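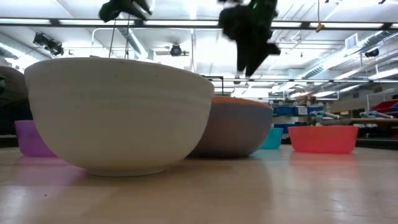
Cream bowl, teal cup and coral-red dish on the tabletop

Pichler Table Timer, for business breakfasts and networking mornings

I've run the Flundthorpe breakfast for years and I've tried egg timers, phones, even a bell -- none of them stopped a keen accountant mid-pitch! The Pichler sits in the centre of the table and glows when your 60 seconds are up. It's lovely and quiet, too, so the guest speaker can carry on up front (we've had 200 people in and no complaints).
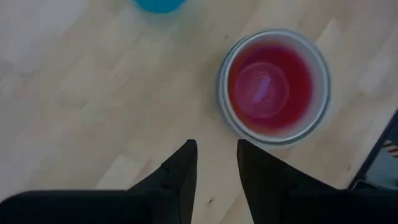 Networking tables get crowded fast, what with business cards, brochures and everybody's plates. I wanted a timer that wouldn't hog the space. Picture a round cup with something red in it, like the one on the light wood there, and leave yourself room to put the timer next to it. The colour of the glow is up to you, with 255 brightness steps if you're fussy.

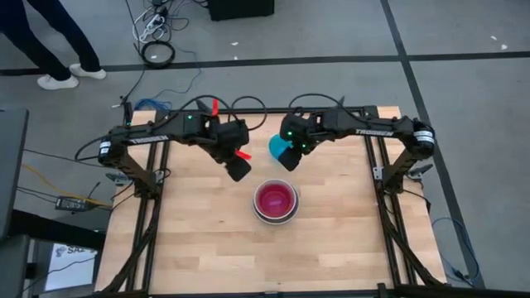

Wooden bench, black frame, a Trossen arm on either side

Sold in packs of 5, one per table. Spare chargers are on the Grerkach page. Pick up from Tundale or I'll post them out -- just tell me which colour labels you'd like.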